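Part 4: Setting up your Stendel cart-follower kit

Hi, Dariusz Cieślak again. If you've come straight from Part 3, your base unit is charged and the little arm is folded in its cradle. If it isn't charged, go back and plug it in – I've tried skipping that and the pairing step just stalls halfway.

I wrote this section after fitting the kit at home and then at the Stockdale laundry, so you're getting the carpet version and the hard-floor version in one go.

What you need on hand

The Stendel base, four rail clips, the tag strip, the hex key from the small bag, and a cart with a rail you can get your fingers around. Padded rails are fine! The clips have a soft setting for them.

Fitting the clips

1. Park the cart on a level floor and take everything out of it. A liner can stay in if it lies flat on the bottom or bunches up down there.

2. Open all the clips to the soft setting (turn the collar until the dot lines up with the wide mark).

3. Push one clip onto the rail near each corner. Keep it on the straight part and leave the corner connectors alone, they're too fat for the jaw.

4. Tighten with the hex key until the clip stops sliding. On padding you'll feel it sink in a bit, and that's where you stop.

CAUTION: Don't use the hard setting on a fabric-covered rail. Jarosław Tokarz did this on our test cart and it left a dent that's still there.

Teaching the handle height

5. Stick the tag strip along the inside of the near rail, printed side up.

6. Hold the button on the base for 4 seconds. The light goes blue and you're in teach mode.

7. Stand at the near rail and take hold of it with both hands, the way you normally would when pushing. Keep your hands a little apart so the base can read the strip between them.

8. Stay put until you hear two beeps. My first try took 21 seconds, and I moved too soon, so be patient with it.

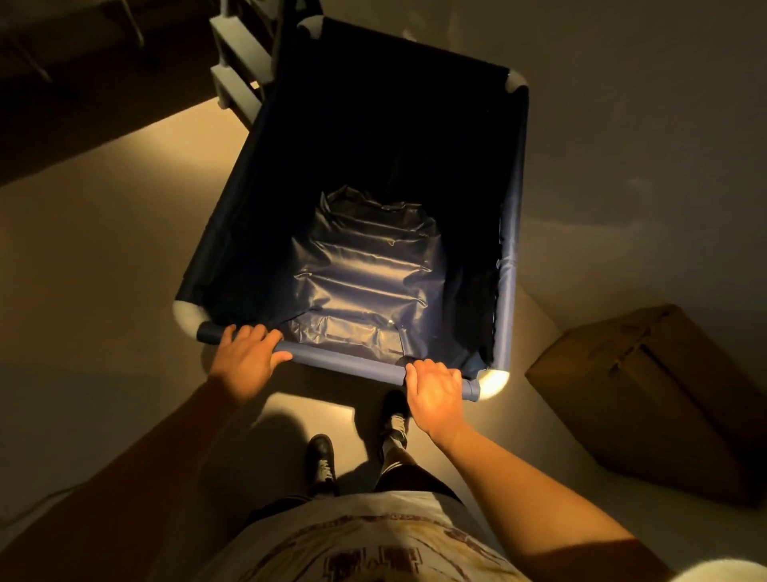
Can I use the kit with a cart that has a plastic liner in it?
Shiny liners are fine as long as they stay below the rail. If yours folds over the top, tuck it down before you teach the handle height, or the tag strip will be covered and the base will give you a long beep.

9. Let go and step back. The base rolls in under the cart by itself – keep your feet clear while it does.

NOTE: On carpet, switch the wheel mode to "soft floor" in the Ornach app before the first run. The base draws more power that way, and I got 39 minutes from a full charge.

If step 8 gives you a long beep three times running, wipe the strip and start over from step 5. Part 5 covers routes and doorways.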